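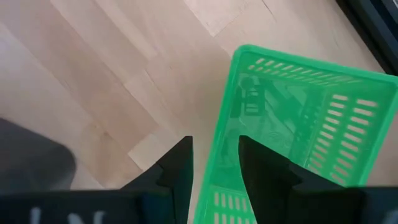 4. Findings: who plays on, and who drifts away

Figure 2. Green plastic basket on a pale wooden floor.

4.1 The shape of the season

We followed 119 players through one full season of inter-school badminton, all of them attached to one of the four school clubs in the Lerkenix League. The registers gave us 2192 entries for practice sessions and 1031 for league matches, and it is the gap between these two sets of records that first caught our interest. A pupil may turn up faithfully to practice on a wet evening in November, week after week, and hardly appear on a match card at all. Another may miss half the practices and be picked for everything. We had expected to meet a few pupils of each sort, but we had not expected them to be so common, or so cheerful about it when we asked.

It may help to say a little about how the season runs, as readers used to larger leagues will find some of it unusual. Practice begins in the first full week of the autumn term and carries on until the spring holiday, with the last league fixtures falling in April. Coughlan and Orbridge, the two largest clubs, each put out a first and a second side. The two smaller clubs put out one side apiece and borrow from the younger year groups when they are short, a habit the league rules allow so long as the younger player has been entered on the register beforehand. Matches are made up of singles and doubles, and the captain of each side settles the order on the day, usually with the coach leaning over one shoulder.

Attendance at practice was high in the opening weeks at all four clubs, fell away before the winter break, and then split. At Orbridge it came back almost to where it had started. At Coughlan it kept on falling until the week of the return fixture between the two schools, when it jumped, and then fell once more. The smaller clubs were steadier throughout, though we would ask the reader to be careful here: when a club is small, a single family moving house or a single bad ankle can bend the whole line.

4.2 Selection and staying on

The plainest reading of the league's own history would be that pupils stay when they are picked. Coaches told us so, parents told us so, and one of us (having coached a school side for longer than is sensible) would have said the same before the study began. The registers bear this out only in part. Pupils picked in the first month of the season were more likely than others to be present in the last, and this held at every club. After that first month, though, being picked made much less difference than we had thought. A player who broke into the side in January was no more likely to finish the season than a clubmate who had never been picked at all.

When we went back to the interview notes with this in mind, the early weeks took on a rather different look. Pupils who had been picked early talked a good deal about the match itself, but they talked even more about the journey, the tea afterwards, and finding out who else was in the side. One Coughlan pupil, in her second year of league badminton, put it like this: "I lost both of mine and I was dreading Monday, and then on Monday everyone just talked to me like I'd always been there." Pupils who came into the side later had often made their friends by then, and the match was simply a match. Several of them said they had enjoyed it very much and would be quite happy not to do it again.

There is a second group we ought to mention, and it is one we became rather fond of. These are the pupils who were never picked, never asked to be, and missed almost nothing. Every club had some. Coaches tended to describe them as loyal or as good for the atmosphere, which is kind but does not tell us much about what they were there for. Their own answers were more exact. They liked having a regular partner. They liked getting better at one particular stroke (the backhand clear came up again and again, for reasons any badminton player will understand). They liked the hour being the same hour every week.

4.3 Partners

We asked every player to name the person they most often practised with, and whether this had been their own choice or the coach's. Pairings chosen by the pupils themselves lasted longer, as one would hope, but when such a pairing came to an end it was more likely that one of the two would leave the club altogether. Pairings made by the coach were shorter and did less harm when they broke up. At Orbridge the coach moved everybody round at the start of each session and only let them settle into their own pairs for the last part, and we suspect, though we cannot prove it from a single season, that this has something to do with the club's strong return after the winter break.

The pupils did not always welcome being moved. A boy in the second side complained at some length about being put with players who "can't serve and won't learn", and then told us, in the same interview, that two of those players were now his closest friends at the club. We read this as a small warning about taking complaints entirely at their word. It is also a warning about the end-of-season questionnaire, where the moving round was marked as the least popular part of practice by the very club which kept its players best.

Doubles deserves a word of its own. All four coaches told us they used doubles to bring on weaker players by placing them next to stronger ones. The match cards suggest that this happens less often than the coaches believe. Strong players were mostly paired with strong players, above all in the fixtures that mattered to the table, and the mixed-strength pairs were kept for matches already felt to be safe. We do not say this as a criticism. A captain with a title to play for is in a difficult spot, and the pupils themselves were firmly in favour of winning.

4.4 What coaches noticed

Each coach kept a short diary in Jotitz, the same note-taking program the clubs already used for their registers, and was asked to write a few lines after every practice. The diaries vary a great deal. One reads like a weather report, and another runs to several paragraphs an evening and includes the coach's own views on string tension. Kiran Prajapati and Urmila Vishwakarma read all of them separately, marked every passage in which a coach expressed worry about a particular pupil, and then met to talk through the passages on which they had disagreed. Most of the disagreements were over tone - whether "quiet tonight" was a worry or merely a remark - and these were settled by looking at what the coach had written in the following week.

Coaches were good at spotting pupils who were unhappy about their play. Bad temper, poor footwork, and arguments over line calls were all written down promptly, and usually followed by a conversation. They were less good at spotting pupils who were about to stop coming. In nearly every case where a pupil left, the last diary entry to mention them was a pleasant one, or there had been no mention of them for several weeks. The pupils who left had, for the most part, been no trouble. They had come a little later, gone a little earlier, and partnered whoever was spare.

We shared this finding with the coaches before writing it up, and the conversation that followed was one of the most useful of the whole project. The Orbridge coach thought it fair. The Coughlan coach thought it fair too, but pointed out that with two sides to run and one pair of eyes, attention goes to the court where the noise is. She has since begun writing down the names of the pupils she did not speak to that evening. It is too early for us to say anything about the effect.

4.5 Limits of these findings

A season is a short time, and the four clubs know one another well. Pupils move between the schools, two of the coaches once played for the same county side, and news of what one club is trying reaches the others by the following Tuesday. It would be wrong to treat them as four separate trials. The registers also record only that a pupil was present, so that someone who stayed for ten minutes counts for the same as someone who stayed to the end. Finally, we were able to interview only a few of the pupils who left, and those who agreed to talk to us were, almost by definition, the ones who still felt warmly about the club. We return to this in Section 5, where we compare their accounts with those of players who changed to another sport during the year.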